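Susthorpe Parish Hall — Energy and Heat Safety Checklist
Summer round, June

Used for the hall, the kitchen and the rooms lent out as a cooling center. Mark each line OK, Fix or Not checked. Comments go under the line they belong to.

1. Cooling center rooms
Thermometer on wall, readable from door: OK
Indoor temperature at 2 p.m. under 78 F: Fix
Comment: North room held. South room went over with the blinds up. Blinds are to be down by 10 a.m. on heat alert days.
Drinking water set out, cups stocked: OK
Sign with opening hours on street side: Fix
Comment: Still shows last year's hours.

2. Rooftop solar
Panels free of leaves and droppings: OK
All 31 panels reporting on the monitor: Fix
Comment: Panel 14 shows no output. Installer (Mykhailiuk) has been called. Leave the array running until they come.
Shutoff switch labeled and not blocked: Fix
Comment: Folding chairs stacked in front of it again. Moved during the check.

3. Heat pump and old boiler
Outdoor unit clear on all sides: OK
Filters changed: OK
Old oil tank, gauge and fittings: Not checked
Comment: Tank is out of use but not yet drained. The $4000 set aside for removal covers the Proltlow quote. Keep the cellar door locked until the work is done.
Carbon monoxide alarm tested: OK

4. Storm water
Gutters and downspouts clear: OK
Rain barrels covered and screened: OK
Basement sump pump runs when float is lifted: OK
Comment: Slow to start — try again after the next heavy rain.
Sandbags on hand: Fix
Comment: 23 on the list, several split. Reorder before fall.

5. Ladders and steps
Feet, treads and rails sound: OK
Ladder tags in date: Fix
Comment: Tag on the long ladder can't be read.
Nobody on the roof alone: OK
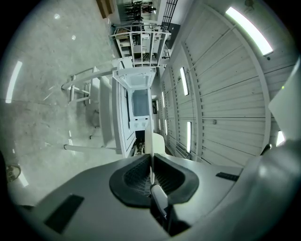 Mobile staircase platform, white, on a concrete floor.

6. Follow-up
Fix items go to the buildings group. Items under 2 and 5 come first. The Stisolness congregation uses the same form, so please keep the line numbers as they are.
Next check: after the first heat alert, or in August if there is none.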